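Print this thread | E-mail this thread

Drasik Saliba - anyone else get one of these yet?

fuzzlebarn
5/21/25
OK so I finally got my hands on the Saliba and I have barely put it down all week. For anyone who missed the earlier threads, it's the new analog delay from Drasik, the little two-person shop up in Preddale that did the Kiranent fuzz. Afaf Haddad designs the circuits and I believe she still solders every board herself.

It's a bucket brigade delay with a modulation section that sits before the repeats and a tone control that only touches the feedback path. So your first repeat comes back pretty clear and then each one after it gets darker and wobblier. With the mix at noon and a Jazzmaster neck pickup it is just gorgeous!! I played the same four chords for an hour and my wife came down to ask if I was stuck.

tapehiss_tom
Congrats! I've been on the list since February and I'm number 27, so you can imagine how I feel reading this. How's the noise floor? The Kiranent was a great fuzz but it hissed like a kettle in my rig.

fuzzlebarn
Way better than the Kiranent. There's a little clock whine if you push the time knob all the way up, but I kind of love it there. Sounds like a worn-out cassette deck. Keep it under 3 o'clock and it's quiet.

Other stuff I noticed. The switch on the left side kicks the modulation from a smooth wave to a random one, and random is where I've ended up leaving it. It never gets seasick, it just sort of drifts. I ran a cheap drum machine into it at a short delay time and got this clanky, underwater thing that I've already used on two demos.

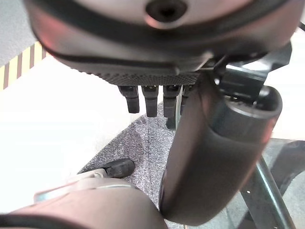 The other thing is the hold footswitch. Press it and the repeats climb into self-oscillation, let go and they fall back at whatever speed you set on the trimmer inside. Mine came set really fast, so I opened it up and backed it off a bit. Now it swells down over a couple of bars and you can play right over the top of it.

velcroboard
I'll be the grump. I had one on loan for a weekend and sent it back. Sounds lovely, no argument, but there's no tap tempo and no expression jack, and at that price I think you should get one or the other. I play in a wedding band. I can't be bending down to nudge a time knob between songs.

And the low end gets muddy fast with humbuckers. I had the tone almost all the way up and still lost the bass notes after the third repeat.

fuzzlebarn
Fair on the tap tempo. I don't gig much these days so it never crossed my mind. The mud I don't hear, but I'm on single coils.

ollie_from_accounts
Humbucker guy checking in, and I'm with velcroboard up to a point. It is thick. What fixed it for me was putting it in front of the drive and not after. The repeats get chewed up a bit by the overdrive and the bottom tightens right up. Try it before you give up on one!

velcroboard
Delay before dirt? What is this, 1979? (I'll try it if I can borrow it again.)

tapehiss_tom
Power question. Is it 9 volts only or can you run it higher? I've got an 18 volt outlet sitting empty.

fuzzlebarn
Strictly 9, center negative. The sheet in the box is pretty stern about that so please don't cook it - those chips are hard to find. No battery clip either.

pearlescent_dan
Does it do trails when you bypass it?

fuzzlebarn
Yep, there's a tiny slider next to the trimmer. Trails on uses a buffer, trails off is true bypass. I've got it on.

tapehiss_tom
Just got an e-mail from Drasik! The next batch is 20 pedals, so with 16 of us ahead of the cutoff I miss it by... wait, no, they've moved me up. I'm in!! Clips as soon as it lands.

ollie_from_accounts
Yes Tom! Post the random setting first please.

Print this thread | E-mail this thread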